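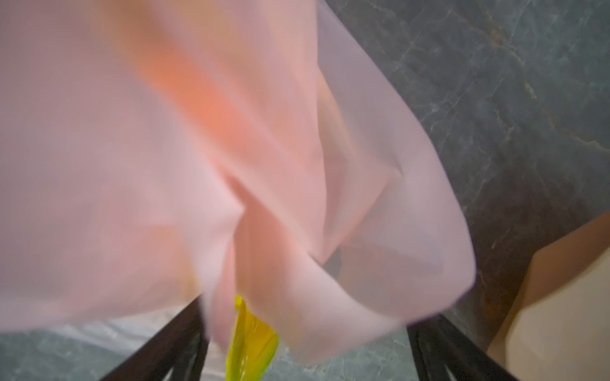 What happens to the people at a packing bench when a robot takes over the handling of plastic bags?

At the site studied in this report they stayed on the same shift and the same pay grade, but the work moved from lifting and placing to preparing, watching and correcting, and the time pressure moved with it.

Automation of bag handling at Saresine: effects on bench work
Project report, second-year module in Work and Technology
Authors: Marit Nyberg, Hacer Sarıgül
Submitted 2 October 2019

1. Background

Saresine packs household goods and small textile items for mail order. Most of its goods arrive in thin plastic bags from suppliers and have to be moved from a bench into cartons. Until January this was done by hand. The firm then put in a robot arm with a two-finger gripper and a wrist camera, supplied by Skiltex and set up on site by the firm's own maintenance group. The control software is called Hapeta.

Thin bags are harder for a machine than boxes are. A box keeps its shape when it is gripped. A bag folds, slides and catches air, and the contents may shift to one end when it is lifted. Film that lets light through also makes it hard for the camera to judge where the near surface is. Workers deal with this without thinking much about it: they pinch, feel for the weight and change their hold. Our question was what is left for the worker when the pinching is given to the machine.

2. Method

We followed one bench over 12 shifts, early and late. One of us sat near the bench and kept a written log; the other interviewed staff during breaks and after the shift. We interviewed 6 people: four bench workers, the shift leader and the maintenance technician. The interviews followed a short guide, with room for other topics. We also had access to the stop log that Hapeta keeps, and we went through 500 entries from it.

No names of bench workers are given, at their request. The firm read a draft and corrected two technical points. It did not ask for changes to the findings.

3. The work before and after

Before the change, a worker took a bag from the bench, checked the label, placed it in the carton and closed the carton when full. Two workers shared a bench and swapped tasks when they chose. The pace was set by the order list for the shift, so a slow hour could be made up later.

After the change, one worker serves the bench and the other has been moved to returns. The remaining worker spreads the bags so that they do not overlap, turns labels upwards, clears failed grips and closes cartons. The robot does the picking. The order list is the same, but the robot works at an even rate and waits at the bench if no bag is ready. Waiting time is recorded.

The shift leader described the new job as lighter. The bench workers agreed that it was lighter for the shoulders and wrists, and one who had been on restricted duties was now able to work full shifts. They did not agree that it was easier. Three of the four used the word "tied" or something close to it. One put it this way: "I used to look up and talk. Now I look at the bags, and if I stop looking there is a gap in the log with my shift on it."

4. Stops and who deals with them

The stop log sorts events into four kinds: missed grip, dropped bag, double pick and camera fault. Missed grips were the largest group in the entries we read, followed by double picks. Camera faults were rare.

The sorting is coarse. A grip may be entered as missed when the fingers closed on a loose fold, when the film slid, or when the worker had moved the bag a moment before. The log holds the same code for all three. The technician told us that he can usually tell them apart from the wrist camera pictures, but that he only looks at these when a fault keeps coming back.

Workers had found their own ways of lowering the number of stops. The most common was to press the air out of each bag before laying it down. Another was to fold any loose end underneath. Neither step is in the written instruction, and neither is counted as work in the time plan. New staff learn them by watching. We regard this as the main finding of the project: part of the robot's success rate is made by hand at the bench, before the pick begins, and it does not show in any figure the firm collects.

5. Skills and training

Training for the new post lasted half a shift and covered the emergency stop, the restart procedure and how to clear the gripper. Bench workers may restart the robot after a simple stop but may not change settings. Grip force and approach height can only be changed by the technician, who works days. On late shifts a bag type that the robot handles badly is therefore set aside and packed by hand, or left for the morning.

Two of the workers wanted access to a small set of adjustments. They said they knew before the robot did which bags would slip. The technician was in favour, with limits. The shift leader was worried about traceability -- if several people change the force setting, it becomes hard to say why a batch was damaged. All three positions seem reasonable to us and could be met by logging each change by user.

6. Comparison with Dostema

We made one visit to Dostema, a smaller packing firm that chose a different layout. There the robot and a worker share the same bench, and the worker takes the awkward bags straight away instead of waiting for a failed grip. Stops are fewer, but the worker still lifts. We were there for a single afternoon, so nothing firm can be drawn from it. The supervisor had kept two people per bench and said that this was a condition set by the staff before the robot was bought.

7. Limits of the study

The sample is small and from one bench. Our presence may have affected how often workers talked to each other. We did not have stop data from the first weeks, when the settings were still being changed, and we have no measurement of strain apart from what people told us.

8. Suggestions to the firm

Put the pressing and folding of bags into the written instruction and the time plan.
Split the missed grip code into at least two codes.
Let trained bench workers choose between preset grip forces, with each change logged.
Rotate bench and returns within the shift, as was done between tasks before.
Remove shift labels from the waiting time report, or explain to staff what the report is used for.

The firm has said it will try the rotation first. The stop codes depend on a software update and have been passed on to Skiltex.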